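Gredmont Allotments Newsletter: from the potato beds

What a spring it has been for the spuds already! If you haven't wandered down to the bottom end of the site lately, do go, because the trenches on the Ngata side look wonderful and there is hardly a weed in them. We have 30 plots growing potatoes this year, which is a record for Gredmont, and I've been asked so many questions at the gate that I thought I'd put my answers in one place.

First, chitting. People get very worked up about it. I stand mine in egg boxes on the spare room windowsill with the end that has the most eyes facing up, and leave them until the shoots are short, dark and stubby. Long white shoots mean they want more light. They'll still grow, but they snap off if you so much as look at them, so go gently when you carry them down.

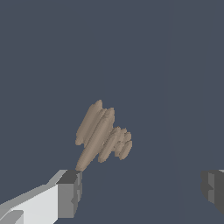 This page was last changed on April 6, 2026

Now for planting, which is my favourite job of the whole year (yes, even ahead of the digging up). Our soil is heavy at the bottom and much lighter up by the road, so please don't copy your neighbour's dates without having a feel of your own ground first. Pick up a handful and squeeze it. If it stays in a sticky lump, wait a week and try again. If it crumbles, off you go!

I plant earlies a trowel's depth down, with a good scoop of compost under each one. Maincrops get more space between them and a wider row, and they'll thank you for it in August when the tops are falling over each other. Keep a bit of old fleece handy as well. We had a frost in the middle of May last year that blackened every leaf on my plot, and although they all came back, I sulked for days.

Then there's earthing up. Draw the soil up round the stems when they are as tall as your hand, and do it again a couple of weeks later. You're keeping the light off the tubers so they don't turn green, and you get a much better crop into the bargain. Majdi Saliba on plot 5 uses grass clippings on top of the soil and swears they hold the damp in. I tried it on half a row last summer and I'm doing the lot this time.

A few of you asked about salad potatoes. They are such fun to grow! I love the knobbly ones, all lumps and fingers, that you could never peel in a month of Sundays. Scrub them, boil them whole with mint, and have them warm with too much butter. They store better than you'd expect too: I was still eating mine in December, out of a paper sack in the shed.

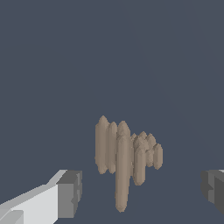

Upright shapes in beige, of uneven length

Some dates and odds and ends. The shared seed order came to £575 in the end, and everyone who put their name down has had their bag. There are a few second earlies left over in the hut, in the crate by the door, so help yourself and pop something in the tin. If you take the last of them, please bring the crate back as it belongs to the tea stall.

The water goes back on this week. Could everybody check their own tap before filling a butt? We lost a great deal last year through one split washer, and the path up to the hut was a bog until June.

And finally, the heaviest plant competition is on again. It is £1 to enter, one plant per plot, dug up in front of witnesses and weighed on the hut scales with the soil knocked off. I'm hoping for 100 entries if we can rope in the children and the grandparents as well. I came fourth last time and I have been feeding my trench since the autumn, so consider yourselves warned!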